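3.2 Floor and wall finishes as orientation cues

Earlier work on wayfinding in shared workshops has dealt mostly with signs and maps. Arumugam and Shetty (2019) found that people who were new to a building read fewer than half of the signs they passed, and that regular users read almost none. Less has been written about the surfaces themselves. In the Clomcombe study we therefore asked whether the colour and pattern of floors and walls helped people say where they were and which way they were facing.

The Clomcombe building was put up as a seed warehouse and divided into workshops in stages. It has 14 rooms on two levels, joined by a long passage with a bend near the north stair. Most of the rooms had been painted the same pale green, and the floors were bare concrete throughout. Users told us in early interviews that they often turned the wrong way on leaving the stair, even after several months in the building.

Before any work was done on site, finishes were tried out in rendered rooms. Each room was given a floor and a wall treatment chosen to differ in both hue and texture. Strong colours were used on purpose at this stage, as Jara had reported that pale tones were often confused with one another in recall tests. Wall patterns were either plain or ruled with a regular grid, and floor patterns were either plain or mottled.

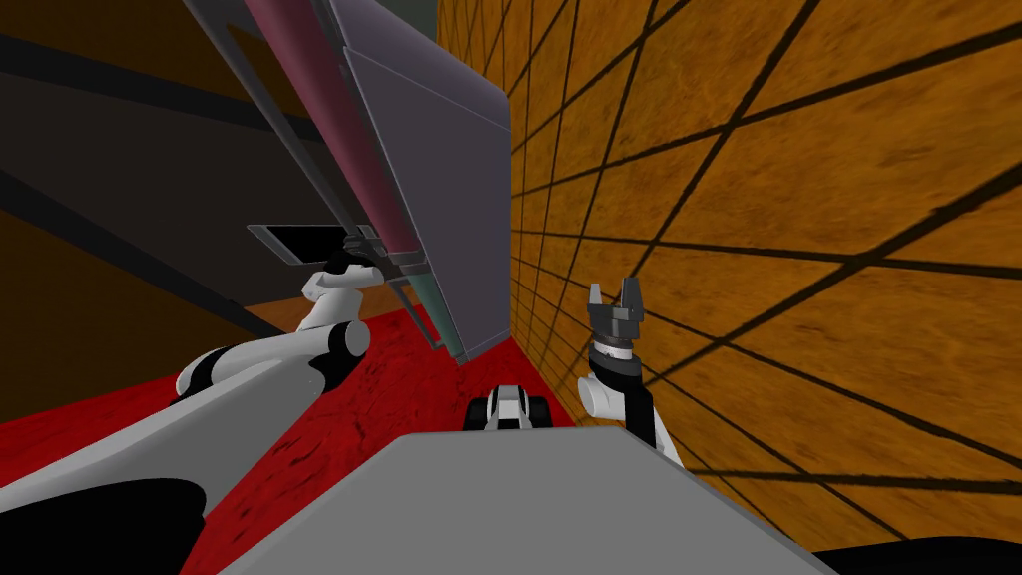

Figure 6. Rendered view with a mottled red floor and an orange, wood-textured wall crossed by dark grid lines.

A total of 115 people took part in the recall test. Each was shown a set of views and, after a break, asked to match small samples of floor and wall to the rooms they had come from. Hiu-tung Ho ran the sessions at the Plisska site and Vignesh Chettiar ran those at Clomcombe. The same script was used at both. People who worked in the building and people who had never visited it were recorded as separate groups.

Wall samples were matched correctly more often than floor samples in both groups. Gridded walls did better than plain ones, and the gap was widest for those who had never been inside the building. Several participants said that they had used the lines to judge how far away the wall was. Mottled floors gave a mixed result. They were easy to tell from plain floors but hard to tell from each other, and two of the darker mottles were swapped so often that we dropped one of them before the site trial.

The site trial began in October and covered the passage and the six rooms nearest the north stair. Wall finishes were fitted first and floor finishes later, so that the two could be looked at apart. We logged 190 trips from the stair to a named room. Wrong turns at the bend fell after the walls were changed and showed no further clear change once the floors were done. Quintana has suggested that people coming off a stair look ahead at the wall before they look down – our interviews fit this, although we did not track gaze.

Two limits should be noted. The trial took in only one building, and the passage lighting was replaced during the same period, which may have made the walls easier to see. A second trial at Trunduvska, where the lighting will be left as it is, is described in Section 5.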